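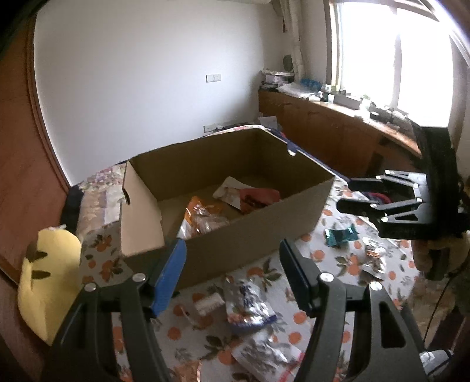 Snacks and sweets half sorted on the kitchen table, with the box still open.

We use cookies to improve your experience on this site. By continuing you accept our cookie policy.

Brisa Ibarra wants me to believe that a cardboard box can fix a pantry. I have a pantry. I have also owned, over the years, a good many boxes, and the two have never done much for each other.

Ibarra calls her method the one-box rule, and she teaches it in people's kitchens under the business name Flernus, which she admits means nothing. You take every packet of snacks and lollies in the house, put the lot on the table, and then put back only what fits in a single box with the top open. Whatever is left over gets eaten, given away or binned by the end of the week. She charges for this.

"People pay me to stand there," she said when I put it to her that anyone could do it alone. "They know how to put a packet in a box. They don't do it. I'm there for two hours and they do it."

I asked whether that made her a tidying expert or a chaperone.

"Chaperone's fine," she said.

We talked at her kitchen table, over a cloth printed with oranges and leaves that she has had since her first flat. She kept working the whole time. A red packet was in the box, out, then in again. I asked what the trouble was with the red one.

"It's a maybe. Maybes go in last, on top, where you can see them. If it's still there in a fortnight you never wanted it."

The box itself matters more to her than I expected. She likes a plain one with a handle slot in the end, big enough to look generous and awkward enough that you can't shove it to the back of a cupboard and forget it. She won't have a lid. She won't have dividers either, and on this she is at odds with most of her trade. Her former business partner, Florencio Collado, sells a system of clear tubs with labels, and when I rang him he was polite about her for a full minute.

"Brisa's approach is good for people who live alone," Collado said. "Put two teenagers in the house and the box is a lucky dip. They take the good ones and leave the wrappers."

Ibarra laughed when I read this back to her. "They do that with tubs as well. The tubs just cost more."

She has a point there, although a free box is an odd thing to build a fee around. Her standard visit is $40, and she says she has done 1000 of them. I asked to see some record of that. She showed me a diary with a lot of names in it, and I will leave it at that.

What I wanted to know was whether it lasts. Plenty of things look better for an afternoon. Ibarra gave me the names of two past clients, and I asked her for a third who hadn't been happy, and to her credit she gave me that as well.

Mehrangiz Nikzad, who had her visit in June, still uses the box. It lives on top of her fridge. "I buy less because I can see it's full," she said. "My husband says I buy the same and eat faster. We haven't settled it."

Unai Benítez had moved his to the garage, where it holds extension cords. He was cheerful about this. The snacks have gone back to the drawer, he said, but the drawer is neater than it was, and he needed somewhere for the cords.

The unhappy one was Iker Requena, who objected to the table. "She had me tip everything out, and I felt like I was at customs. I'm a grown man with some lollies. I didn't need to see them all at once." He finished the session, kept the box for 9 days and put it out with the recycling.

I read her that one too.

"He's right, it's unpleasant," Ibarra said. "If you take the stuff out one packet at a time, you can defend every packet. On the table you can't. I don't know how to make that part nicer and I'm not sure I want to."

It was the best answer she gave me all morning. I was less taken with her claims about spending, which she puts at four trips to the shops saved every month. She has no figures behind it beyond what clients tell her, and clients who have just paid someone to watch them tidy are likely to say it was worth it. She didn't argue. She said she'd take the number off her flyer, then said she'd think about taking it off.

By then she had moved on to the small wrapped pieces, the ones that end up loose at the bottom of every cupboard in the country. In her view they are the real problem. A big packet takes up room and gets noticed, while a single lolly in a twist of wrapper has no weight at all, so you keep it for years. Her rule is that loose ones don't go back in the box under any circumstances. They go in a bowl by the door, and visitors are told to take one.

And do they?

"Kids do. Adults say no thank you and then take one on the way out."

I went home and tried it with a box from the recycling and my own kitchen table, without a chaperone. I got as far as tipping everything out. Then the phone rang, and we ate dinner that night with our plates pushed up against the biscuits — my daughter thought it was a party. Most of it is in the box now. I haven't done the loose ones.

Last updated: 2/19/18

Contact us | Copyright, all rights reserved | Back to top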